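Home Products Manuals Spare parts Contact

Huvex 1361 Bench Fridge - Owner's Manual
Section 2: Set-up, loading and daily use

Read this section before connecting the appliance to power. It applies to the Huvex 1361 in left-hinged and right-hinged versions. Instructions for reversing the door are in the fitting sheet packed with the hinge kit.

Choosing a position

The 1361 is designed to stand under a bench or at the end of a run of cupboards. It is not suitable for use outdoors, in a caravan or in an unlined shed.

1. Select a level floor that can carry the weight of the loaded appliance. Vinyl, tile and sealed timber are suitable. Carpet must be covered with a rigid board.

2. Leave a clear space of 300 mm above the top panel if the appliance is free-standing. If it is under a fixed bench, fit the supplied vent grille at the rear of the benchtop.

3. Keep the appliance away from ovens, cooktops and dishwashers. If it has to stand beside one of these, fit the Vundana side shield (sold separately).

4. Check that the door can open fully. The drawers will not slide out past a partly opened door.

5. Check that the power point can be reached once the fridge is in place. Do not use a double adaptor or an extension lead.

CAUTION: The appliance must be moved by two people. Do not lift by the door, the door handle or the pipework at the rear.

Unpacking

1. Cut the straps and lift the carton off the base. Do not cut down the corners of the carton with a blade.

2. Remove the foam blocks from the top and sides, then open the door and remove the tape from the shelves and drawers.

3. Take out the accessories bag. It contains the vent grille, the levelling key and the warranty card.

4. Lift the appliance off the base, keeping it upright.

5. Remove the red transit clip from the lower hinge and keep it. The clip must be refitted if the appliance is moved to another address.

6. Wipe the interior with warm water and a little dishwashing liquid, and dry it with a soft cloth. Wash the shelves and drawers separately.

NOTE: Keep the carton until the appliance has been running without fault for a few days. Returns sent without the original base can not be accepted.

Levelling

1. Tilt the appliance back slightly and turn the front feet by hand until they are clear of the base.

2. Lower it, place a spirit level across the top panel and adjust with the levelling key. Turning a foot clockwise raises that corner.

3. Set the front slightly higher than the back so that the door swings closed from half open.

4. Tighten the lock nuts.

Connecting to power

1. Let the appliance stand upright for 2 hours before switching it on. If it was transported on its side, leave it overnight.

2. Plug it in and switch on at the wall. The green lamp on the control strip will light.

3. Set the dial to the middle position and close the door.

4. Leave the appliance to run empty until the compressor first cycles off. The sound of liquid moving in the pipes during this period is normal.

5. Place a fridge thermometer in a glass of water on the centre shelf. Read it the next morning and adjust the dial if required. The reading should be 5 degrees C or below.

NOTE: Move the dial one mark at a time and wait overnight before taking another reading. Large changes in setting can cause ice to form on the rear wall.

Loading the shelves

The coldest part of the cabinet is the bottom shelf, directly above the crisper. The door racks are the warmest part and should not be used for milk, eggs or cooked meat.

1. Place raw meat and fish on the bottom shelf, in a tray deep enough to hold any liquid.

2. Place cooked food, sliced meats and dairy products on the centre shelf.

3. Place leafy vegetables in the crisper and close the humidity slide. Open the slide for fruit.

4. Keep food clear of the air outlet at the back of the centre shelf.

5. Allow hot food to stop steaming before it goes into the cabinet. Large quantities should be divided into shallow containers.

CAUTION: Do not line the shelves with foil or paper. The cabinet relies on air passing between the shelves.

Portioned ingredients

The centre shelf will take shallow rectangular containers side by side. Clear containers are preferred because the contents can be checked without lifting the lids. When the fridge is used mainly for lunches, keep each sandwich ingredient in its own container and bring out only those needed for the meal being made.

1. Clear and wipe the bench before opening the fridge. Set out the plate and the bread first.

2. Take the containers out together and close the door.

3. Assemble the sandwich on the plate. Keep sliced meat and salad leaves in separate containers.

4. Put the lids back on and return the containers to the centre shelf straight away.

5. Wash emptied containers in hot water and dry them fully before refilling. Do not top up a part-used container with fresh stock. 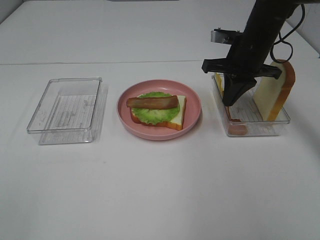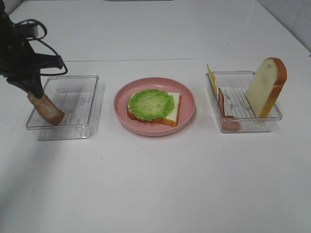
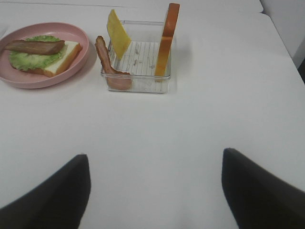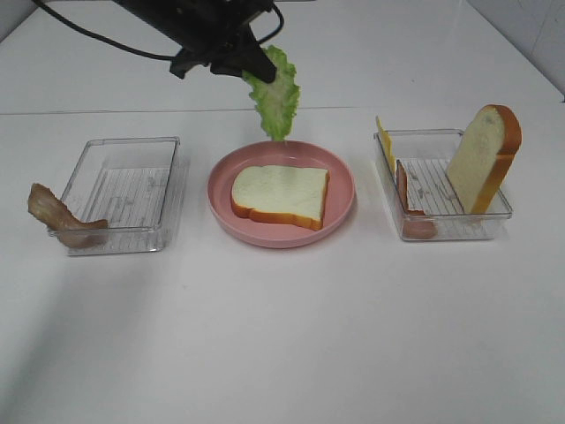
Photos: Stendarska

Salad leaves should be dried before they are stored. A sheet of paper towel in the bottom of the container will take up remaining moisture and should be changed when damp. Sliced ham and similar meats should be used by the date on the pack, or sooner if the pack directs it once opened. Write the opening date on the lid with a removable marker.

NOTE: Container lids that bow upwards can catch on the shelf above. The shelf spacing can be changed as described below.

Adjusting the shelves

1. Remove everything from the shelf.

2. Raise the front edge until the rear lugs are free, then draw the shelf forward and out.

3. Choose new supports at matching height on both side walls.

4. Insert the rear lugs first and lower the front edge. Press down at both front corners to confirm that the shelf is seated.

The glass cover over the crisper is not adjustable. It must be in place whenever the appliance is running.

Door seal check

Carry out this check after set-up and again whenever the compressor appears to run for longer than usual.

1. Close the door on a strip of paper and pull gently. There should be some resistance.

2. Repeat along all four sides.

3. If the paper slides out freely, clean the seal with soapy water, dry it and test again.

4. If there is still no resistance near a corner, warm that part of the seal with a hair dryer on its low setting, press it into shape and keep the door closed until it has cooled.

5. A seal that is split or has hardened must be replaced. Bitar supplies seals for both door versions. Quote the full serial number when ordering.

Defrosting and the drain

The fridge compartment defrosts automatically. Water runs down the rear wall into a channel and from there to a tray above the compressor, where it evaporates. Drops of water on the rear wall are normal.

1. Check the channel when cleaning the cabinet and remove any crumbs or pieces of leaf.

2. Clear the drain hole with the plastic pin stored beside it. Do not use wire.

3. Pour a small amount of warm water into the hole to confirm that it runs away.

CAUTION: Switch off at the wall before working behind the appliance. The compressor and pipework can remain hot for some time after it stops.

Leaving the appliance unused

For short absences, remove perishable food and leave the fridge running at its normal setting. For longer absences:

1. Switch off at the wall and pull out the plug.

2. Empty the cabinet, clean it and dry it, including the door seal folds.

3. Prop the door open with a folded towel. Do not prop it open where small children have access to the room.

Faults at set-up

Green lamp does not light - test the power point with another appliance. Check that the plug is fully home.

Vibration or buzzing - check that the feet are locked and that the cabinet is not touching the wall or a cupboard side. Check also that shelves and bottles are not in contact with each other.

Water under the crisper - the drain is blocked. See Defrosting and the drain.

Interior lamp stays on with the door closed - hold the door switch in by hand. If the lamp goes out, adjust the lower hinge. If it does not, call for service.

Comments (4)

Guest, Mon 21 February
Is the vent grille the same one as on the older model? Ours went missing with the carton and the spare parts page only shows the side shield.

Guest
Ours has the left hinge and step 4 under Levelling took a while, there's very little room for the key between the foot and the kickboard. Worth doing before you push it under the bench.

Bench fridge owner
Warm water down the drain hole fixed the puddle under the crisper. The plastic pin was on the other side of the channel from where I was looking.

Guest
What size containers fit the centre shelf two across? The manual says side by side but doesn't give the inside width.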